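Notes for the Prendotville small producers evening
Pickling talk, second half, after Humaira Butt

Start with how we got going. Plelness was a weekend stall, one table, two kinds of pickled beet. Wiebke Kohlhase did the labels by hand until May. Now we fill nearly 2,000 jars a month in the unit on Gerlach Road.

Pass the beet jars around now so they come back before questions.

Say what changed when we moved up from the home stove. Bigger batches cool slower. The cucumbers went soft in the middle of the pot. We went back to batches of 43 jars and the crunch came back. 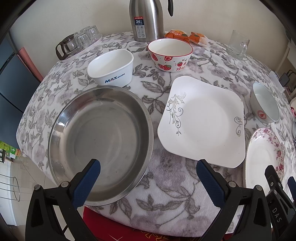
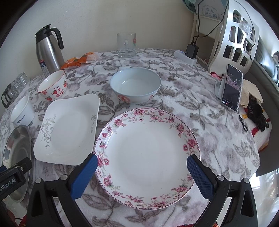

Salt. Weigh it, don't scoop it. Two brands of salt can fill the same cup and weigh very different amounts. Ask who in the room still uses a cup. Don't pick on anyone.

Selling. The farm shop at Skiltelthorpe took 300 jars on trial and wanted a smaller size. Explain why we said yes to the shop and no to the small jar. Lids cost the same either way.

Skip the part on vinegar suppliers if it is past 8:15.

Questions. Someone will ask about reusing old lids. The answer is no. Price list is by the door with the order forms.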